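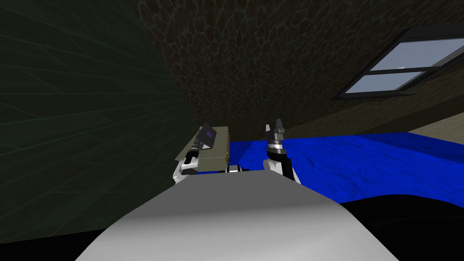 Per-Head Rental Pricing Is the Wrong Unit

Most event rental quotes for weddings are built on guest count. The couple supplies a number, the rental house multiplies it by a package rate, and the total covers linens, chairs, flatware and tables. I have read enough of these quotes to think the method should be dropped.

Guest count drives very few of the costs. Chairs and place settings scale with it. Tablecloths scale with tables, and the number of tables depends on layout. A 60-inch round seats eight, or ten if elbows are not a concern. Delivery scales with truck volume, stairs and distance. Labor scales with hours on site and the length of the turnover between ceremony and dinner. A package rate hides all four under one figure.

Kristóf Lakatos, who priced rentals at Zilow for years, defends the package on the grounds that couples want one number. They do. They also want to change that number after the replies come in, and a package rate handles this badly. If 13 guests decline, the quote drops by 13 units, although the truck and the crew are the same. The firm knows this in advance and pads the rate. 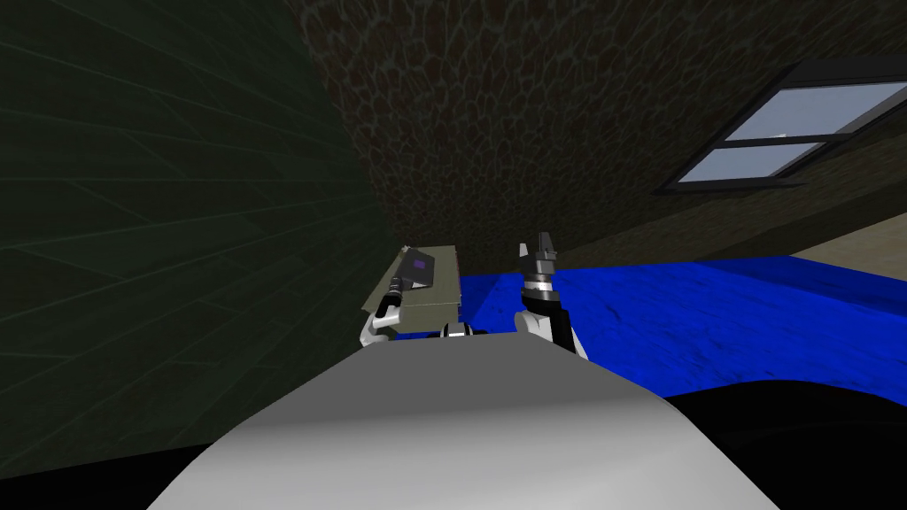
The padding falls on the people least able to see it. A small wedding with simple tables pays toward the handling costs of a large one with three changes of linen. Kedau now lists a fixed delivery charge of $800 in its regional quotes, with linens per table and chairs per seat. The sheet is longer, and a couple can see what removing a table would save.

I would add one line that Kedau leaves out, which is the loss charge. Napkins go missing at every reception. If the replacement price is $5 each, print it next to the rental price, before the deposit is paid. Teodora Radulović argues that this scares customers. It may scare a few, and they will find the same charge on the final invoice in September.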